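Home Automation Board > General > Can any of these machines do actual chores yet?

plumbline
Posted July 2026

The folding thread got locked so I'm starting a fresh one. Leave out vacuums and mowers, those are settled. I mean picking things up, putting things away, loading, wiping. Is there anything you can buy or rent now that does one of those jobs in an ordinary house without a person standing over it?

I run a small joinery shop and I'm asking for both places. At work I'd pay good money for something that sorts offcuts by length. At home I'd settle for the dishwasher.

ketley_moor
Depends what you call a chore. We've had a Bravau arm on the packing bench at work since the spring. It takes jars off a belt and puts them in a carton, 30 to a carton, all shift. It's good at that. When we changed the lid supplier it dropped jars for two days until the fitter came back and altered the grip. Same jar, slightly different lid.

So for the shop floor, yes, if the job never changes. For the house, no.

ovenglove
Disagree with the "no". The folding machine at my sister's launderette does towels and flat sheets perfectly well. She wouldn't go back to doing it by hand.

ketley_moor
Towels are rectangles. Ask it to do a fitted sheet.

ovenglove
She does the fitted sheets herself. I didn't say it did everything. It still takes a job off her, and that was the question.

plumbline
A launderette isn't a house though. What does the thing cost?

ovenglove
No idea, it's leased. Too much for a house, I'll give you that.

saltmarsh60
I had the Likar kitchen unit on trial for four weeks. It's the one on a rail that fits under the wall cupboards. My notes, for anyone thinking of it:

Mugs from rack to shelf: fine, slow.
Plates: fine if they're all the same size. Ours aren't.
Cutlery: it tips the basket into the drawer. I could do that.
Wiping down: it wipes round things. It won't move the toaster.
Noise: you can't have the radio on low.

The quote to keep it was £2,672 plus fitting. I sent it back. I'm 60 and my hands aren't what they were, so I'm the person it's meant for, and I still found it quicker to do the job.

plumbline
Useful, thanks. Did it break anything?

saltmarsh60
One glass. I've broken more than that myself this year.

dunnock
I think the slow ones are being judged unfairly. If it takes an hour to put the mugs away while I'm out, I don't care about the hour. The dishwasher is slower than washing up by hand and we all have one.

ketley_moor
The dishwasher finishes. That's the difference. You come home and it's done. These things stop halfway with a light on.

saltmarsh60
Mine did that, yes. Usually over a saucer.

dunnock
Fair. I'd still rather come home to half of it done.

tansy_b
Coming at this from the food side. I used to work at Prandholm, the fruit packers, and people there had been promised hands-free grading for years before I started. The sizing is done by machine and has been for ages. Choosing which fruit goes in the gift trays was still done by people on stools when I left.
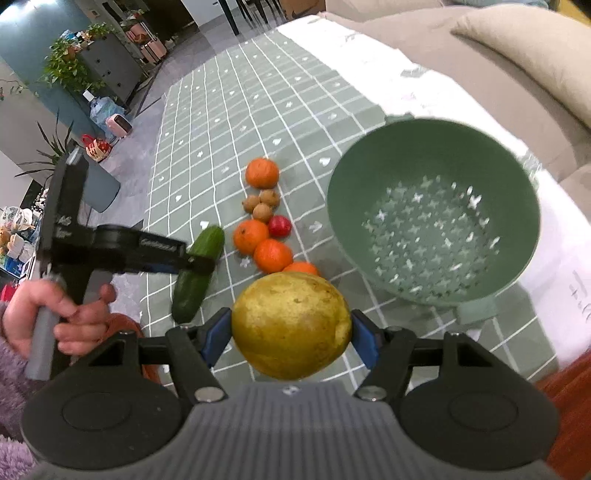
Soft fruit and mixed fruit are where I'd set the test for any household machine. A hard box will forgive a bad grip and a ripe pear won't. Squeeze too little and it rolls out, squeeze too much and you find the bruise the day after. With those padded blue jaws closed across the middle of a big one like that, the skin already mottled, you'd have a job telling from the outside whether the grip was right. Then the next thing along is a tangerine, then a kiwi, then a cucumber, and each one wants different handling. At Prandholm we got a new starter through all that in a morning. Unpacking a weekly shop is the same job with eggs in it.

ketley_moor
Agree with all of that. Our fitter says the lids took him longer than installing the arm did.

ovenglove
Padded jaws must help though? The old pincers were bare metal.

tansy_b
They help. The padding spreads the load and stops it slipping. It doesn't tell the machine how ripe the pear is. You'd want it to feel the give, and whether the ones on sale can do that well enough I don't know. I've been out of the trade a while.

dunnock
Chauvin say theirs can. It's in the brochure.

ketley_moor
The brochure also has it icing a cake.

dunnock
I didn't say I believed it. They do a home demo, so somebody could find out. You're allowed to pick the tasks.

plumbline
I might book that. So far I've got: yes for one fixed job in a factory or a launderette, sort of for mugs, no for putting the shopping away. Anyone want to argue with the last one?

ovenglove
I'd argue with "sort of". saltmarsh60 said the mugs were fine.

saltmarsh60
The mugs were fine. I wouldn't pay £2,672 for mugs.

tansy_b
If you get the demo, give it a bag with pears at the bottom and tins on top, the way the supermarket packs it. And cut one of the pears open the next day.

plumbline
Will do. Still interested if anyone knows of something for offcuts.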